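**Workshop tips: grippers dropping cans**

Arm kept losing cans mid-lift last week. Jaw pads were slick, wiped them with rubbing alcohol, fine for a day, then same thing again. Real cause was a loose finger screw. Check that FIRST.

- Stop button within reach before you put hands near the jaws. Power off, not just paused
- Snug both fingers, wiggle test, do it again after 100 cycles
- Start at low grip force. Too much dents the can and it shoots out sidways
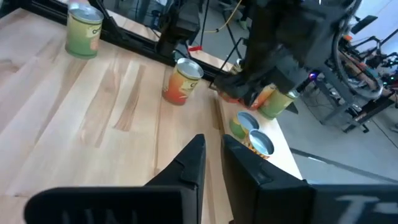

*Cans on the wood table, both arms in close.*

Two arms on one table: move one at a time untill you trust the paths. Mihret got a pinched knuckle reaching in between, nothing broken.

Tipped can rolling? Let it go. Don't grab. Ice for 5 minutes if you did anyway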